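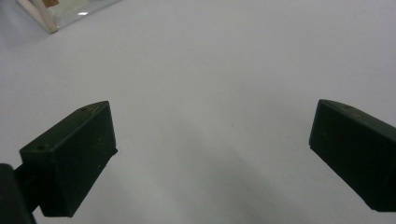

Gripper fingers over the white tabletop

Ticket 306 - Irneo spectrograph, guide star drops out after meridian flip
Status: Closed
Instrument: Irneo fiber spectrograph on the Korletey dome telescope
Software: Plutunov guiding package
Priority: Normal

Problem as reported

When we follow a transit target across the meridian, the guider loses the star within a minute or so of the flip. The mount finishes its slew and the star is on the guide chip, but the first correction goes out in the wrong direction and the star walks off the fiber. The log says "guide star lost, holding" and the exposure keeps running on blank sky. We lost the second half of a hot Jupiter transit to this on Friday. East of the meridian everything is fine.

Expected: guiding picks up after the flip without anyone touching it.
Seen: star drifts north until it leaves the search box.

Log entry 1

Asked for the guider log and the mount log from the same night. The clocks on the two machines differ by 2 seconds. That does not explain the drift but it makes the logs annoying to line up. Please fix the time sync before the next run.

The guider log shows declination pulses growing on each cycle after the flip. It looks like a sign error: each correction makes the offset larger, so the next one is larger again. Right ascension looks normal.

Log entry 2

Checked the "reverse dec after flip" box in Plutunov. It was on. Turned it off and tested on a bright star just past the meridian. Guiding held for 40 minutes. Turned it back on and the star was gone in under a minute.

Left it off and went back east. Still fine there.

Log entry 3

Reopened. With the box off, the same thing now happens when the dome computer has been restarted during the night. Miltulton saw it on their remote session and sent a log. After the restart, the mount driver reports pier side as "unknown" until the first slew. Plutunov treats unknown as east. If the telescope is already on the west side, the stored calibration is applied the wrong way around.

So there are two separate faults:

The mount driver already flips the declination sign by itself, and the guider box flips it a second time.
Pier side is not known after a restart until the mount has moved.

The first one is a setting. The second needs a change in the startup script.

Log entry 4

Changed the startup script so that it sends a short slew and return before the guider connects. The slew is 5 arcminutes, well inside the dome slit, so the dome does not need to turn. After that the driver gives the correct pier side and the guider reads it.

Tested with three restarts, two on the west side and one on the east. Pier side was right each time. Also ran a fresh calibration near the celestial equator, as the old one had been taken too far north and the right ascension rate was off. Not the cause of this ticket but worth having.

Log entry 5

Question from the observers: can the lost transit data be saved? Partly. The frames up to the flip are good and have been kept. The frames after the flip have almost no starlight in them, and the radial velocities from those are noise. They are flagged in the archive and should be left out of any fit. The out-of-transit baseline after egress is missing too, so the target goes back on the list for November.

Also asked whether the guider could stop the exposure when it loses the star. There is an option for this, "abort on guide loss", and it was off. It is now on with a wait of 40 seconds, which leaves room for a passing cloud. If you are working through thin cloud on purpose, raise the wait or switch it off for the night, and put it back when you close.

Resolution

Reverse dec after flip: off. Leave it off with this mount driver.
Startup script does the short slew before the guider connects.
New guide calibration saved as the default.
Abort on guide loss: on.
Time sync fixed on both machines.

Followed a full transit through the flip with the new settings. The star was back on the fiber after the first correction and the exposures ran to the end. Closing. If it comes back, reopen this ticket and attach both logs, with the pier side line from the mount log.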